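Cutting the water bill, month two

The June bill from Podska came in at 189, down from 214. I didn't buy anything to get there. I stopped running the sprinkler in the afternoon and started watering by hand before 7 a.m.

The tomatoes get it at the roots, every other day. The beans get less. I let the strip of grass by the driveway go brown and it can stay that way until fall.

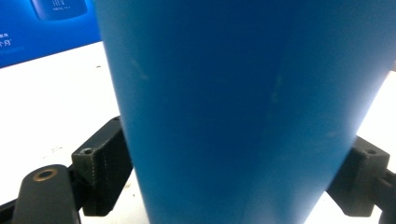
I also found a slow leak at the outdoor tap. A new washer fixed it in 15 minutes, most of which I spent looking for the wrench. My neighbor says hers dripped all last summer before she noticed.

Mulch helped too. I put down two bags of shredded bark from Kanier and the soil under it is still damp at dinner time. I would go thicker next year, especially near the fence where it gets the late sun. 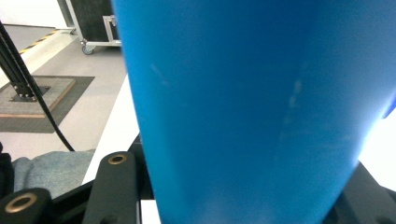
Next I want to try a rain barrel. Zevis has a 100 gallon one, but I need to check whether the downspout on the garage will reach. If it won't, I'll get the smaller size and put it by the back steps.

15 shares | 2 comments

Recent posts
Patching the garage roof
Beans that did well in clay
Switching to Tekleab for internet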